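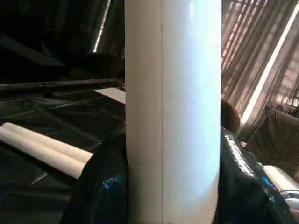

How long do you leave primer on bare galvanised railings before the top coat goes on?

Overnight at least, and longer if the shed is cold. With the Meinecke etch primer I give it a full day, then a light rub with a grey pad.

undlow_gates wrote:
Full day is overkill imo. Four hours in August and I was top coating. Gates are still fine.

rustybracket wrote:
4 hours?? on galv? Tin says overnight. You got lucky.

undlow_gates wrote:
Tin says all sorts. Thin coats, warm day, no bother.

pintle77 wrote:
Can I jump in - doing 135 spindles for a long garden run, new galv, still shiny. Do I need mordant wash as well or is etch primer enough? Don't want to buy both.

rustybracket wrote:
One or the other. Mordant goes black when it's taken, so you can see the bits you missed. Etch primer you just have to trust. If it's still shiny I'd go mordant, rinse well, then an ordinary metal primer.

coldchisel wrote:
Disagree. Mordant on 135 spindles is a miserable job, all that rinsing. Degrease, scuff, etch. Done plenty like that. 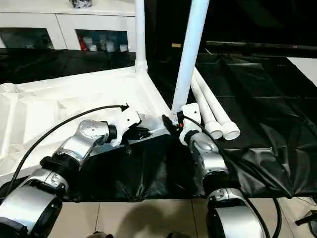

White pipe and flat metal bar.

pintle77 wrote:
Ta both. What about just getting them powder coated? Had a quote from Dovero, 1299 for the lot incl. collection. Paint and brushes is nowhere near that but my time...

coldchisel wrote:
Depends what prep they do. Ask if they sweep blast first and if they bake the gas out of the galv before the powder. If not you get pinholes, then white rust under it in a couple of winters.

undlow_gates wrote:
1299 is steep. I paid 700 at Vetidmont for a pair of driveway gates and a side gate. Lovely finish.

rustybracket wrote:
Spindles take longer to hang than gates tho, can't compare. And powder is a pain to touch up when someone catches it with the mower. Paint you just dab on.

undlow_gates wrote:
Never had to touch mine up.

rustybracket wrote:
Give it time

pintle77 wrote:
Rang Dovero. They do blast, wasn't sure about the baking, calling me back. Might do one panel by hand meantime and see how fed up I get.

coldchisel wrote:
Good plan. Do the undersides and the welds first, thats where it always goes. And wipe down with panel wipe not white spirit - leaves a greasy film.

pintle77 wrote:
Already bought white spirit, typical. Will swap it. Is a foam roller any good on round bar or just brush?

coldchisel wrote:
Brush. Or a paint mitt if you dont mind the mess, much quicker on round stuff.

undlow_gates wrote:
Second the mitt. Gloves underneath, definately.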